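Ticket 628 — Hand-held gripper pair, fingers not closing evenly
Opened by: Duncombe home collection
Assigned to: Kieran Kinsella, Farau equipment support
Priority: normal
Status: open, waiting on parts
Opened: 21 August 2021

Reported problem

Right-hand unit of the pair. The two yellow fingers meet at the tips but leave a gap at the base when the trigger is fully pulled. Thin cloth slides out during folds. Left-hand unit grips fine. The user also says the finger width reading in Tefera jumps to zero for a moment and then comes back. Folding sessions are still running, but T-shirts take two or three tries to pick up by the hem.

Setup

Matched pair of hand-held units, soft yellow fingers on both. Recording software is Tefera, current release. Calibration is done against the Lodness board at the start of every session. Last full service was in October, when both finger sets were changed.

Log

Entry 1. Asked the user to wipe both fingers with a damp cloth, let them dry and try again on one layer of cotton. Grip a little better on the first few pulls, then the same as before. Not a dirt problem, or not only that.

Entry 2. Asked for the width readings with the trigger open and closed. Open reads 30 mm more than closed on the left unit. On the right unit the travel is 22 mm. So the right unit is losing travel somewhere between the trigger and the rails. The fingers themselves are the same part on both sides.

Entry 3. Had the user swap the finger sets from one unit to the other. The gap stayed with the right unit. Fingers are ruled out. User put them back the way they were — please leave them that way, the serials are logged per side.

Entry 4. Checked the rail slots over a call. User found lint packed into the slot on the inner side, well down, where a cloth doesn't reach. Cleared it with a wooden toothpick and a soft brush. No oil was used. Oil on the rails holds lint and will mark light fabric.

Travel after cleaning: 7 mm better than before, still short of the left unit by a hair. Gap at the base is now hard to see. The T-shirt hem is picked up on the first try most of the time.

Entry 5. The zero reading is a separate fault. It shows up in three of the recordings we were sent, each time when the wrist is rolled far over. Moved the cable at the unit end by hand while watching the live value and got the same drop. Connector looks seated. I think the cable has a break near the strain relief. Told the user to keep a loose loop at the wrist and not to wrap the cable around the handle between sessions.

Entry 6. Recalibrated both units against the Lodness board. Left passed first time. Right failed once with "width range too small" and passed on the second run after the trigger was pulled fully a few times. I'm not happy with a pass on the second run. Marked the calibration as temporary in Tefera so that it asks for a new one next time.

Entry 7. User reports a full folding session with no drops on single layers. Thick items (two layers of sweatshirt and up) still slip now and then. The zero reading came up once. Recordings from this session can be kept, but trim the part with the bad reading before upload.

Parts ordered

One wrist cable, standard length.
One trigger return spring for the right unit. The old one feels soft next to the left and would account for the last bit of missing travel.

Next steps for the user

1. Brush out the rail slots on both units before each session. Dark cotton sheds more than you would expect, so check again halfway through if you are doing black shirts.
2. Pull each trigger fully five times before calibrating.
3. Skip the sweatshirts until the spring is in.
4. If the reading drops to zero and stays there, stop and restart Tefera. Don't unplug the cable while it is recording.
5. When the parts come, fit the cable first and send me a short test recording before you touch the spring. I want to see the two faults cleared one at a time.

Attachments
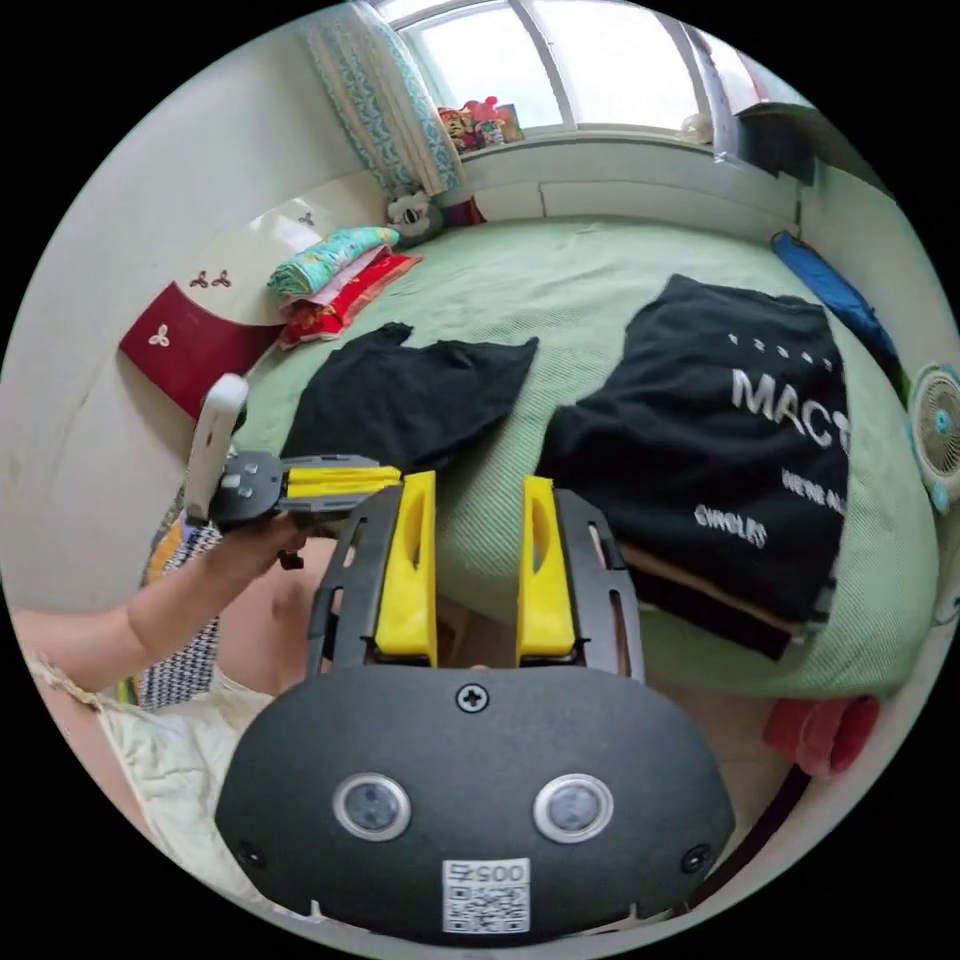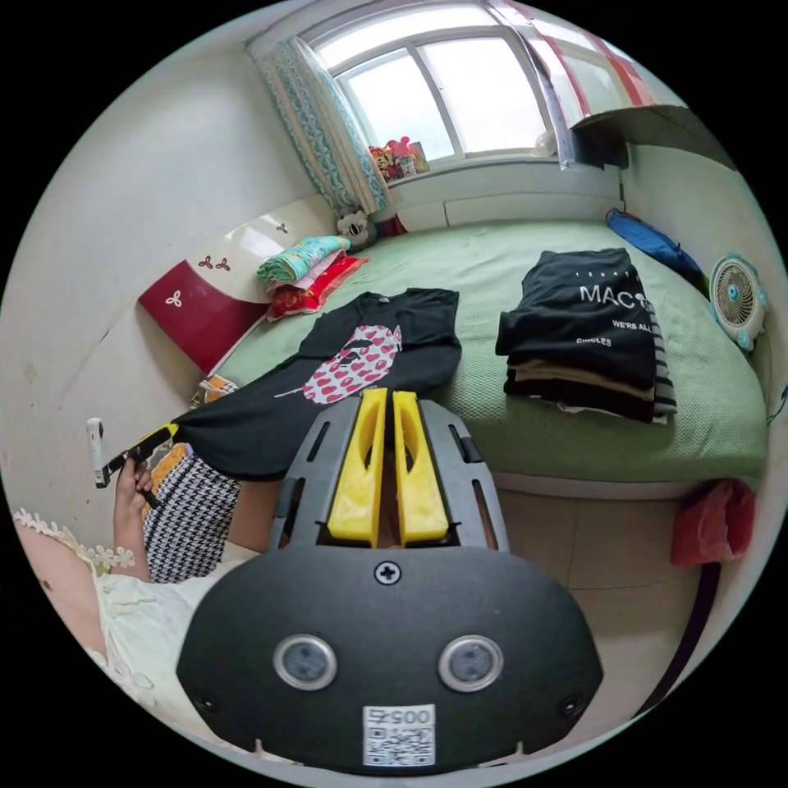
Both attachments: T-shirt folding on the bed, yellow fingers in view.

Ticket stays open until both parts are fitted and the right unit passes calibration on the first run. — K. Kinsella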